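Shared Tables Deserve Better Tableware

Institutions that furnish common dining rooms tend to treat tableware as an afterthought. The Grastham residences replaced 3000 pieces last April, nearly all of them plain white. We consider this a missed opportunity.

Color helps people set a table and clear it again. A fork with a red handle is easily told from its neighbor, and a teal glass is hard to leave behind.

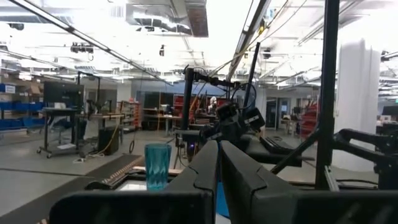
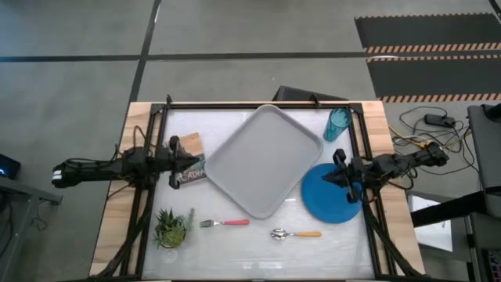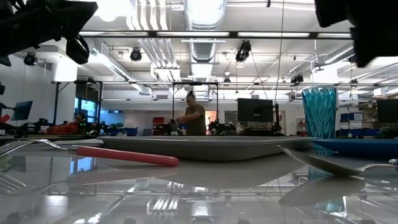 The teal drinking vessel appears in all three views; the fork and spoon in the second and third.

Economy is the usual objection. Yet the Dimberg dining hall equipped 218 places with mixed colors and kept within its budget. Purchasing offices should be asked to consider the same before the next order is signed.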